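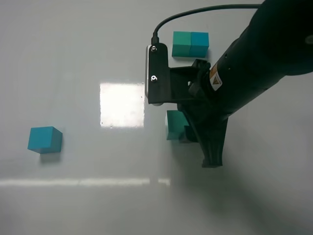 The Unau arm and its teal cubes on the glossy white table.

Unau Build FAQ

Can I build one at home?
Please do! Mine began in a spare bedroom and only later moved to the shared shop in Dendidstead. Allow yourself a few Saturdays - more if you're new to wiring.

Why cubes?
They're easy to grip and easy to replace, and Tanvir Paul cut us a whole bag of 32.

Does a shiny table matter?
It can. Reflections sometimes confused my early color settings, so I'd start with the lights low and work up from there.

How fast should I run it?
Slowly, my friend. I stayed at 5 percent for the first week and don't regret a minute of it.

Related
Fajardo gripper notes
Cable routing at Fustdale
Shop hours for August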